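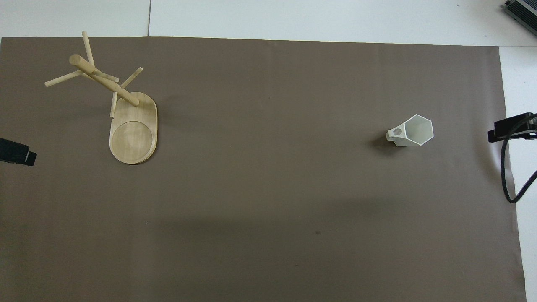
Drevby Shelf List: Mug Trees, Mugs and Other Six-Sided Things

Last updated: Feb 7, 2021

Welcome, and thank you for opening the README first – I know it's tempting to go straight to the table. The Drevby Shelf List is a plain catalog of small tableware and the stands people keep it on. It began as a page of notes that Lewis Laing and I passed back and forth, and it has grown to 154 entries, with more than 10 of them for mug trees alone (we are both very fond of mug trees).

What's in the folder

shelf_list.csv has one row per item. notes.txt has the longer remarks that wouldn't fit in a row, and you are warmly invited to add your own at the bottom. The photos folder is sorted by shelf name, and our two shelves are called Filia and Kelemen.

How we describe a stand

For a mug tree we write down the shape of the base, the material, the number of pegs and how they are set along the post. The light wood one on the Filia shelf goes in as "oval base, round recess, five pegs, rounded post tip." Please record the recess if there is one! Gillespie Baird left it out of his first batch and we had a long, friendly week of going back through the shelf. Peg angles can stay in everyday words, such as "up and out" or "straight out to the side." A stand lying on its side shows its base very nicely, so we keep those views along with the upright ones.

How we describe a cup or vase

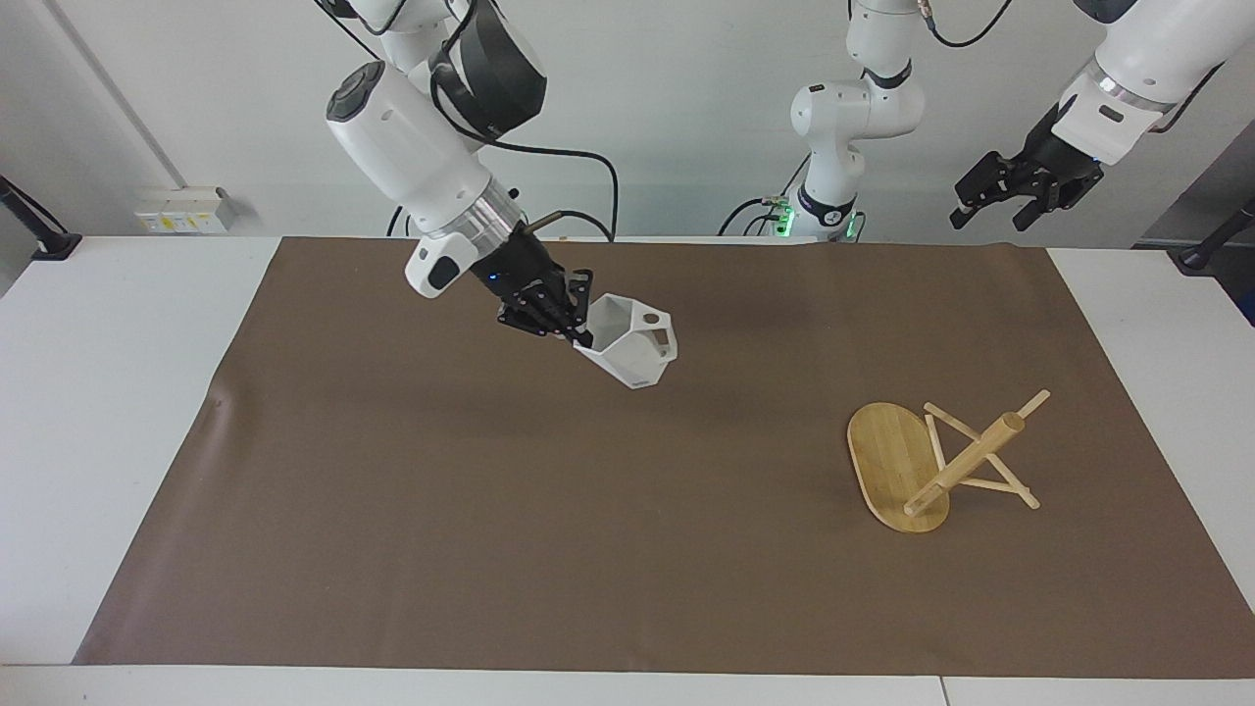
Photo: Pendo Obura / Drevby Shelf List

White pieces with flat sides take a little more care, and I'd ask you to be patient with them. Count the sides at the rim, then say whether the walls are smooth or faceted. Holes and printed markings each get their own column, and if you can't read a marking, put "unread" and move on. The word in the type column can be mug, cup or vase. Oldřich Koubek and I have never agreed on where one stops and the next begins, so either of us may have filled it in – search on "hexagonal" and you'll find them all.

Known gaps

Heights are missing for 80 entries. Color names drift a bit too: "blond," "pale" and "natural" all mean the same light wood, and I keep meaning to settle on one. The Kelemen rows were typed up from paper in February, so look out for swapped columns.

Using and sharing

Copy whatever is useful to you. If you print any part of the list, a line mentioning Drevby would be kind. Corrections go to Wycliffe Mwakalinga, who looks after the table, and please include the row number with your note.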